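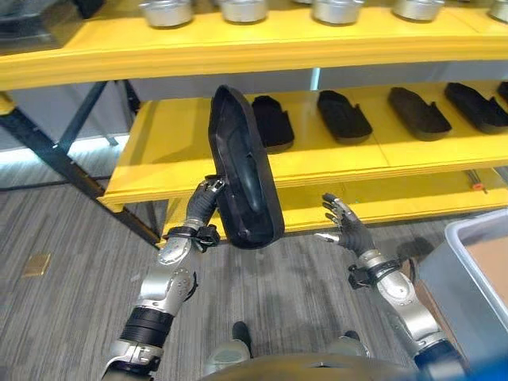

Keeping Shelves and Storage Areas in Good Order

December
By the Household Services Desk, Wickramasinghe Institute for Home Management

Open shelving remains one of the most economical ways to store household and workshop goods. It also requires more regular attention than a closed cabinet. The following guidance is drawn from the Institute's winter leaflet and applies to utility rooms, pantries, basements and garages.

Before You Load

Assemble the unit where it will stand. Moving a finished unit across a room strains the joints and often leaves the uprights out of square. Check each shelf with a level, front to back as well as side to side, and place shims under the feet as needed.

Units taller than the shoulder should be fastened to the wall. Use the hardware intended for the wall in question. Screws driven into drywall alone will not hold a loaded unit, and anchors made for masonry should not be used in wood studs. Households with small children should fasten every unit, whatever its height.

Consult the maker's load rating and treat it as a limit. The rating assumes weight spread evenly over the shelf. A unit rated for 800 pounds in total may still bow if a single shelf carries a row of paint cans at its center.

Where Things Should Go

Heavy goods belong on the lowest shelf: canned food in quantity, tool cases, bags of salt or potting soil. Items in daily use belong between the waist and the eyes. The top shelf is suited to light articles such as empty bowls, baking tins and holiday decorations. Glass should not be stored overhead.

Leave 20 inches of clear floor in front of any unit so that a person can kneel and reach the bottom shelf. Household chemicals must be kept apart from food, preferably in a separate locked cabinet. Bleach and ammonia products should not share a shelf.

Cleaning

Painted and coated boards should be dusted dry and then wiped with a soft cloth dampened in warm water with a few drops of dish soap. Work from the top shelf down. Glossy finishes show streaks readily; a second pass with plain water and a third with a dry towel will remove them. Scouring powder dulls the surface permanently.

Metal legs and crossbars should be wiped and dried at once. Where rust has begun, rub the spot with fine steel wool, remove the dust, and apply a metal primer before touching up the color. The Institute has found Drullon paste satisfactory for light surface rust, although it must be kept off painted boards. Gritia pads are suitable for bare steel only.

Stainless bowls and canisters seldom need more than dish soap. Water spots may be removed with white vinegar on a cloth, followed by a rinse. Rub in the direction of the grain.

Shoes and Boots

Footwear stored on shelving should be brushed clean first. Grit lodged in the tread scratches the finish and holds moisture against it. Loose insoles may be taken out and aired overnight. A sole that has begun to separate should be cleaned on both faces with rubbing alcohol, glued with a flexible contact adhesive, and clamped or weighted for the period stated on the tube. Spare soles and heels should be stored flat, away from furnaces and direct sun.

Labels

Label the shelf edge as well as the container. Removable tape is preferable to permanent adhesive on coated boards. Jutico tape has lifted cleanly in our use after a full season, but a small test in a hidden corner is advised.

Review the contents twice a year and retighten all bolts at the same time.

Comments

basementbound
Does the salt advice apply to water softener salt? Ours came in a torn bag and the bottom bracket went orange in a month.

Household Services Desk
It does. Transfer the salt to a lidded plastic bin and keep it clear of the metal.

oldfarmhouse1841
Our walls are plaster over lath and I can never find a stud. Would like to see a page on that.

Pantry Pat
Vinegar took the spots off my mixing bowls. Still can't get the tape residue off the shelf from the previous owner.

oldfarmhouse1841
Pat, try a little cooking oil, leave it ten minutes, then soap.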